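The Tabletop Still Life Is Back, and It Belongs in Your Kitchen

A pot of tulips, a basket of pretend produce and a white table: sometimes that's all you need

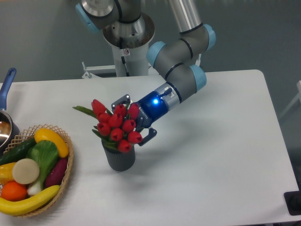

Red tulips in a dark grey pot, with a wicker basket of artificial fruit and vegetables alongside.

I have been rearranging my kitchen table since October and I am not even slightly tired of it. It began with a jug I couldn't find a cupboard for, and by the end of the month I was moving a basket two inches to the left before breakfast and then standing in the doorway to see what I'd done. If you've never tried it, I can't recommend it enough!

Start with the flowers. Tulips are wonderful for this because they have such a simple outline, and a tight bunch of closed heads reads as one big block of colour from across the room. Red is the bravest choice and, I think, the best. Put red tulips in a pale vase and they look pretty; put them in a dark grey pot and they suddenly look important. Keep them low and keep them close together. I used to spread mine out so that every stem had its own space, and the whole thing always looked as though it was waiting for more flowers to arrive.

Then there's the basket. Woven wicker does a great deal of work on a plain white surface, as it brings in all those little shadows that a smooth table hasn't got. Pile it up properly. A basket with three lonely lemons at the bottom is a sad sight, whereas one that's heaped to the brim looks generous even if you can't eat a thing in it.

Which brings me to artificial fruit and veg, and yes, I know. My grandmother had a bowl of plastic grapes that squeaked when you dusted them, and for years that put me off completely. The newer sort won me over last winter, when I picked up a mixed bag at the Kiletti homeware market (on the stall right at the back, past the lampshades) and found that a bit of everything in one basket is far more convincing than a whole bowl of identical apples. Mix long shapes with round ones, tuck the stalks in at odd angles, and wash it all in warm soapy water when it starts to look dull.

I'm also very fond of leaving a pan out. A proper cooking pan with a coloured handle belongs on a table every bit as much as a vase does, and a blue handle near red flowers is a lovely thing to catch out of the corner of your eye. Put it off to one side, well away from the flowers, so it doesn't compete.

As for the background, go plain. Grey walls get called gloomy, but a flat mid-grey behind a white table makes every colour in front of it sing. I painted the short wall in my own kitchen with 2 coats of a shade called Okuso, having tried 11 sample pots first, and the tulips have never looked better. The paint cost me more than the basket, the pot and the fruit put together and I'd do it again tomorrow.

One small tip before you start shifting the furniture: clear everything off the table first, including the post. Put the pot down before anything else, a little away from the middle, then bring in the basket and see how close the two want to be. Mine usually end up nearer than I expected.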